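Skesness Marble-Look Bench Top, Black

Sold by Kwiatkowski Worktops, Skurbridge
Page last checked: 2024-03-15

We sell plenty of tops that try to look like stone. Most of them look fine in a catalog and disappointing on a Tuesday morning with a lamp over them. The Skesness is the dark one in the line, black with thin yellowish veins, and we took our time deciding whether to stock it. We do stock it now. Read the whole page before you order one, as it doesn't suit everyone who asks for it.

What it is

A flat top for a work table or bench. The pattern is a printed marble design under a clear wear layer. It isn't stone, it doesn't weigh what stone weighs, and anyone who has leaned on a real slab will know the difference. The maker's brochure calls it "indistinguishable from natural marble." We don't agree, and we asked them to let us leave that line off our page.

The name on the box is Skesness. You may also see the same top listed under the Garora label, which is an older name for the same product. If a seller tells you the Garora version is a heavier grade, ask to see that in writing. We put one of each on the scale and got the same number.

How it does as a work surface

Good points first. Pale things stand out on it. If you work with small white parts, plugs, cords or paper, you can find them again at a glance, and that alone has sold a fair number of these to people who set up equipment on a bench all day. The veins are thin and spaced widely enough that they don't get confused with a wire or a scratch. On some of the busier patterns we carry, you can lose a screw in plain view.

Now the rest. Black shows dust. It shows fingerprints, and it shows the ring from your coffee cup. The brochure says "low maintenance," but we wiped our counter sample every day and still had people ask when it was last cleaned. If you want a surface that hides a week of use, buy the gray.
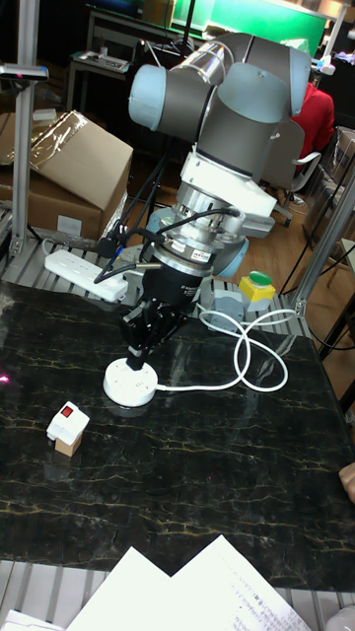
The black pattern in use on a shared bench, with a white socket and its cord on top.

Cords and power

The Skesness comes without cutouts and we don't recommend adding one. Cut edges are where tops like this give trouble, and the maker's warranty stops at the first hole you drill. For most benches that means a power strip kept behind the top, or a socket that simply sits on it with a cord running to the back.

A loose cord on a smooth top will slide. Tape it or clip it at the rear edge. The maker sells a clip kit for this and we carried it for a while. The clips are all right but the adhesive pads are weak, and any hardware store has better ones for less money. We have a few kits left and will sell them if you insist.

Scratches and heat

The wear layer is rated by the maker for "daily professional use," a phrase that could mean anything. So we did our own unscientific test. We dragged a metal tool case back and forth across a sample 50 times and then looked at it under a desk lamp. There were faint lines. From a standing position you wouldn't notice them, but sitting down with the light behind the sample you would.

Rubber feet on equipment are a good idea. So is lifting things instead of pushing them — we know how that goes in a busy room.

Keep hot items off it. The maker gives a temperature figure that we haven't been able to confirm, so we won't print it. Use a mat under a soldering iron stand or a heat gun.

Glare

This comes up in almost every call. The finish is described as satin. Under ceiling strips it reflects more than we'd like, and if you have a camera looking down at the table you should try a sample under your own lights before you commit. Moving the lamp will often fix it. Sometimes it won't.

Fitting

The top goes onto a flat frame or an existing table. It needs support along all four sides and across the middle. Let it sit in the room for a day before you fasten it down. Two people should carry it, and one of them should be watching the corners, which chip if you set the top down on end.

Please check it on delivery. Last November we had a bad run of shipments with crushed corners, and the packing has been changed since. It's better. We still open every carton that goes out from Skurbridge, and we'd like you to open yours before the driver leaves.

Ordering

Item number: 1876
Color: black with yellowish vein
Lead time: 14 days for stock sizes, longer for custom
Returns: within 7 days, uncut and undrilled
Samples: one free per address, please keep it

Custom sizes are cut by the maker and can't be returned. Measure twice and send us a sketch with the order. We'd sooner call you with a silly question than cut the wrong size.

Also worth a look

Skesness Gray, same top, hides dust far better.
Skesness White, cleans up well but pale parts disappear on it.
Plain black without the vein, special order only.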